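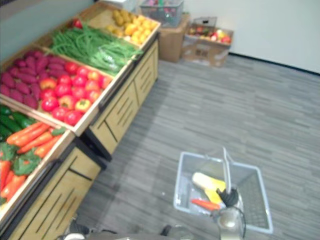
Fatima Omoregie
Manipulation engineer, Kolis

Gripper comparison thread, as promised on Thursday! Two hands on test, one pretend greengrocer's, and far too many carrots. (1/8)

The job is simple to say: carry a shopping basket by its handle along the produce stand, put it down, pick it up again. Every hand gets 20 goes on the same floor with the same shopping inside. (2/8)

First up was the Brilberg, a plain two-jaw gripper. It's quick, it's cheap to mend and I love it dearly for tomatoes. Handles are another matter — the basket swings between the jaws like a pub sign. It dropped 5 out of 20, nearly all on the turn by the far bins. (3/8)

Then the Ellach, with proper jointed fingers that wrap over whatever you give them. What a difference! 3 drops, and two of those were my own fault for leaving the closing force where I'd had it for cucumbers. (4/8) 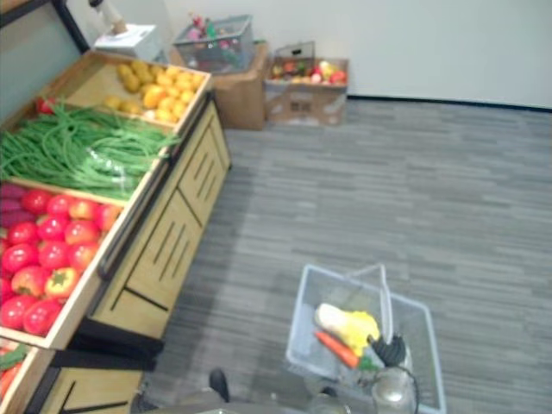
Photo: Fatima Omoregie / Kolis

Letting go is where I learned the most. A basket on carpet doesn't always sit flat, and if the fingers open in the wrong order one of them hooks the handle and the whole lot tips. We now open the thumb side first, pause, then lift straight up. Slower, but I'll take it. (5/8)

Cameras next. The head view is brilliant for finding the basket and picking out the next bin, but once the hand is down by the handle it hides the bit you want to see. So I've been running the wrist views alongside it and logging both. Cable routing took me longer than the software did (leave more slack at the wrist than you think, then a bit more). (6/8)

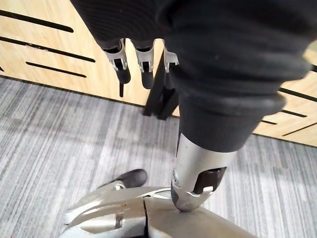
The controller is the Borbély one for both hands, same gains to start with, and I only touched the closing force and the finger timing. I did try one set with the stiffness turned right down and it was lovely to watch, very gentle, but the basket drifted too much on the way along the aisle. Somewhere in the middle is my bet for the next round. (7/8)

Still to do: a heavier basket, and a full run with the left hand, which has had an easy life so far. If you've tuned jointed fingers for thin handles I'd love to hear what closing speed you settled on. Replies open, and I'll put the force plots up once I've labelled the axes properly! (8/8)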